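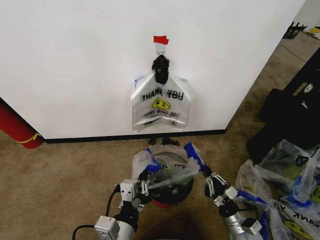 HOUSEHOLD AND WASTE

Carrier bags after the summer

In September the Stornside shop will stop giving free bags at the till. A paper bag will cost 12 pence, and the cloth one from Valtow will cost two pounds. I have heard many complaints about it, but I must say that I am glad. Where I grew up, my grandmother washed every bag and dried it over the stove, and we children were sent back if we lost one on the way to the baker.

The difficult part is to remember the bag when you leave the house. I have tried the car and the coat pocket, and I forgot both. What helps me now is to put the shopping list inside the bag in the evening, so I cannot take one without the other.

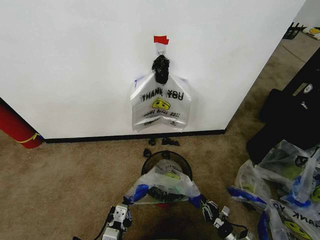 A second question is what to do with the old plastic bags most of us still have in a drawer. Thin ones should not go in the green bin, as they get caught in the sorting machine. The Taltberg depot takes them if they are clean and dry, and last year it collected 800 kilos from our district. It is open until 12 at noon, and you can leave them by the side door. Please take out the receipts first, because these are not accepted.

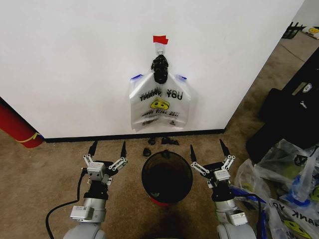 Rangi Nepia writes that the bakery in Maihi will put bread straight into your own bag if you ask before they start to slice, and that a pillowcase is better than anything you can buy for this. I will try it with the rye loaf. Other suggestions may be sent to the usual address before the next issue.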